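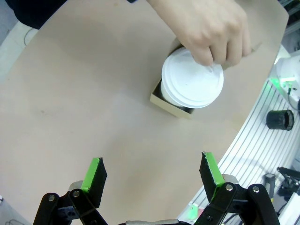

Mafalda Matos writes that her old filter dripped for a month before she found the puddle, and could I please put the leak check before the part where you load the cabinet back up this time. Yes! Fair point, Mafalda, and I've moved it. It's now step 14, and the cleaning bottles stay out on the floor until step 16.

6 min read

Section 3. Putting in the filter under the kitchen sink

By now you've unpacked the Cukora unit (section 1) and picked a wall inside the cabinet for it (section 2). If you haven't picked the wall yet, go back and do that, I'll wait. What follows is the plumbing part, and it's a lot less scary than it sounds. I did my first one with a cheap wrench and a headlamp that kept sliding down over my eyes.

This section covers the plain cold-water hookup with the small separate faucet. If you're running the filter straight into your main faucet, skip to section 4 after step 8.

What you need within reach

Adjustable wrench
Drill with the small bit from the bag (it's for pilot holes only)
Phillips screwdriver
Towel, and a bucket or dishpan
Something sharp and clean for cutting tube - a real tube cutter if you can borrow one
Flashlight or headlamp
Plumber's tape

CAUTION: Cold line only. The housing isn't made for hot water, and hot water will ruin the cartridge too. If you can't tell which valve is which, run the hot tap for a minute and carefully feel the two supply lines before you start. Do this before anything is shut off, obviously.

Shutting off and draining

1. Empty the cabinet. All of it, including that bag of bags.

2. Close the cold shutoff valve under the sink. Turn it clockwise until it stops and then leave it alone. If it's an old valve that won't close all the way, use the main shutoff for the house and plan on replacing the valve soon.

3. Open the cold tap and let it run until it quits. Leave it open.

4. Put the towel down and the bucket on top of it, under the valve. There's always a bit of water left in the line, usually more than you'd like.

Note: If you have a dishwasher or an ice maker teed off the same valve, they'll lose water too. Don't start a load halfway through this. Ask me how I know.

Adding the feed valve

5. Loosen the nut that holds the faucet's cold supply line to the shutoff valve. Hold the valve body steady with your other hand while you turn, so you're not twisting the pipe in the wall.

6. Thread the brass tee onto the shutoff valve by hand first. It should go on easily for the first few turns. If it fights you, back it off and start over, it's cross-threaded.

7. Snug it with the wrench, then reconnect the faucet supply line to the top of the tee. The rubber washer inside the tee makes the seal on that side, so there's no need for tape. Tape goes on the small side port, and only if your tee came without a push fitting.

8. Make sure the little lever on the tee is closed (crosswise to the tube).

CAUTION: Please don't lean on the wrench here. Hand tight plus a quarter turn is plenty. Joni Saarinen split a tee by being thorough and spent the evening at the hardware store looking for another one.

Hanging the bracket

9. Hold the bracket up against the cabinet wall and mark the holes with a pencil. You want enough room under the housing to get the cartridge out later, so check the clearance drawing in section 2 before you drill. Drill the pilot holes shallow. A cabinet side can be thinner than you think, and there may be a dishwasher on the other side of it.

10. Drive the screws in, hang the filter head on the bracket, and give it a good tug. If anything wiggles, fix it now while it weighs next to nothing.

Tubing

11. Cut the blue tube square and clean. I can't say this strongly enough - a slanted cut is behind nearly every drip I've ever chased on one of these. Leave yourself some slack in the length. You can always trim it later.

12. Push one end into the tee's side port and the other into the port marked IN on the filter head. Push until it stops, then push again. You'll feel it seat the second time. Pull back on it gently to check. Do the same with the second tube, from OUT to the bottom of the small faucet. I use the Betico faucet that comes in the larger kit, but any filter faucet with the same size stem will go on the same way.

Note: The arrow on the filter head shows which way water goes. It's molded in the same color as everything else, so use the flashlight.

13. Check the O-ring in the housing. It should be sitting flat in its groove with no hair or grit on it. Wipe it with a clean finger, drop in the cartridge (part 668 for the standard kit), and screw the housing up by hand. Leave the housing wrench in the bag, it's for taking things off.

Leak check

14. Close the kitchen tap, open the shutoff valve slowly, then open the lever on the tee. Dry every joint with a paper towel. Wait ten minutes and go around again with a fresh one, pressing it against each fitting. Any damp spot at all means you shut off, pull that tube, recut it, and reseat it.

CAUTION: If the housing itself weeps around the collar, close the feed and release the pressure at the small faucet before you unscrew it. It will spit at you otherwise.

15. Open the small faucet and let it run for five minutes. It'll sputter and the water may look gray or cloudy at first. That's carbon dust and air, and it should clear. Throw this water out or give it to the plants.

16. Check the joints one last time the next morning. If they're dry, put the cabinet back together, keeping tall bottles away from the tubes.

A few numbers people ask me for

My water pressure at the sink is 42 psi and the flow is fine, a glass fills up while I stand there. The standard cartridge is good for 1470 gallons, the long-life one for 3000. I write the change date on a strip of masking tape and stick it on the housing. Mine says January right now, and I know perfectly well I'll be late with it.

If the flow drops off long before that, look for a kinked tube behind the trash can before you buy a new cartridge.

Last updated October 4, 2025

Home | Kitchen | Bath | Tools | Ask a question

Related
Section 4: Running the filter into your main faucet
Section 5: Changing the cartridge without soaking the cabinet
Swapping an old shutoff valve
Echeverría pull-out faucet: my notes after a year
Duvovgate drip tray, cut to fit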